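4. Objects and Memory in the Two Novels

4.1 What gets held on to

Haworth's reading (see Section 2) treats the objects in Inskip as simple stand-ins for grief. The tin, the glove, the letter. We think this is too quick. In the novel's first part the narrator lists what his brother left behind, and the list goes on for 4 pages with almost no feeling words in it. No "sad," no "miss." The feeling comes later, in the kitchen chapter, when he puts the tin back in the wrong place and has to sit down. So the list is doing something before the grief shows up. Delay, mostly. The reader carries the items along without knowing what they are for.

Steto works the other way around. There the mother is named as grieving on page one and the objects come in afterward, one at a time, each with a story attached. A button from a coat. A bus ticket. The stories do not always agree. The bus ticket is given two diffrent origins, once in the voice of the mother and once in the voice of the daughter, and the book never picks one. Callum Haworth calls this a slip in the editing. Could be. But the daughter repeats her version at the funeral, nearly word for word, and it is hard to see a slip surviving that.

4.2 Hands

Both books care more about hands than faces. We went through the text of each and marked every passage where a person is described by what their hands are doing: lifting, folding, pinching, letting go. Coding rules are in the appendix. 517 marked passages across both novels. Most are short, under a sentence. The longer ones cluster near the deaths, as one would expect, but also near meals, which we did not expect and come back to in 4.4.

A few notes on the marking. "Took" was left out unless the hand itself is mentioned. "Held" was kept in. Phrases such as "in good hands" dropped. Where the two readers disagreed the passage was talked over and, if still unclear, dropped. This probably costs us some of the dream passages in Steto, where it is never clear who is holding what.

In Inskip the hands come in pairs. The narrator's and his brother's, then the narrator's and the father's, after the brother is gone. They tend to be placed on either side of something: a table, a gate, the hood of the truck. They rarely touch. The father in particular is shown again and again with his hands resting at the near edge of the table, and the narrator looks at them instead of at him. See the dinner in chapter nine, also the shorter scene by the river, where the table is swapped for a flat rock and the two sit in the same way.
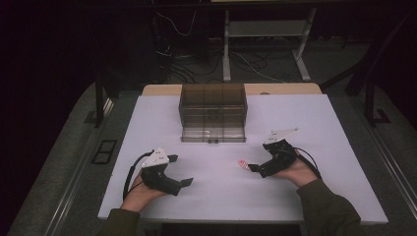
Figure 4. Two hands at a white tabletop, each holding a black gripper, jaws facing.

The critic of the Amum edition says the pairing is "a habit of style." We read it as plot. Once the brother dies the pair is broken, and the narrator spends the rest of the book trying out new ones. His father. The neighbor. Himself, in the mirror chapter, left hand and right hand. That last one is odd and has had almost no comment in the earlier work.

4.3 Weight

Neither author gives real weights. Things are "heavy" or "not much." In the Nenance chapters of Inskip the word heavy is used of the letter, a single sheet, and never of the suitcase. Steto uses it of the button. So heaviness moves away from large things toward small ones as each book goes on, and by the final third it is hardly used of anything a person would need two hands to lift.

We do not want to push this too far. Inskip is short, just over 200 pages in the edition used here, and a few uses either way would change the picture. Still the drift runs in the same direction in both novels, and the authors are not known to have read each other. A shared source in the older war memoirs is possible, and Section 5 looks at two of them.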